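CARTWRIGHT STUDENTS TO ENTER TWO-ARMED ROBOT IN SNACK-SERVING CONTEST

Cartwright, September. The Terkilex robotics club will send a team of 11 students to this year's Grallon Challenge, where robots are judged on chores most people manage without a coach.

The club's event is Table Service. A robot gets five minutes to move a bag of snacks onto a plate using both hands. Points come off for dropping the bag, crushing it, or sending the plate over the side. Last year's team scored 76 out of a possible 400, a club record.

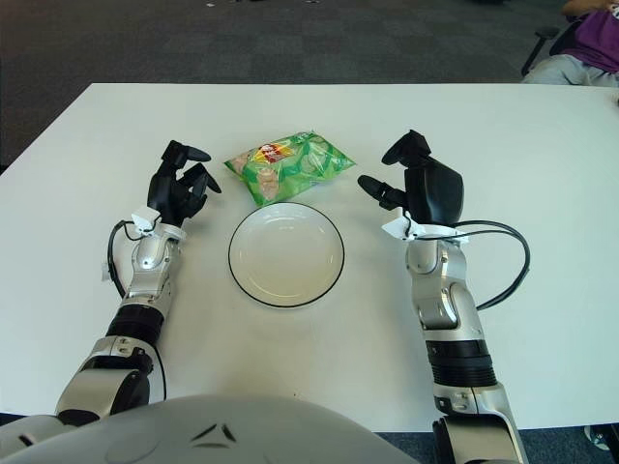 "People ask when it will do the dishes," said Crisanto Ambrosio, the club's faculty adviser. "I tell them we are still negotiating with the chips."

Students wrote the control software over the summer, then rewrote most of it once school started. Practice runs after classes until 5 p.m., or until the snacks are no longer presentable. Bags retired from practice are eaten by the programming group, which has grown.

The team's entry is named Rurkinura. The members who chose the name have since graduated and left no notes.

The club is accepting new members in all grades. No experience is needed, though patience will be tested at the door. Families may watch practice from the back of the lab and are asked to bring their own food.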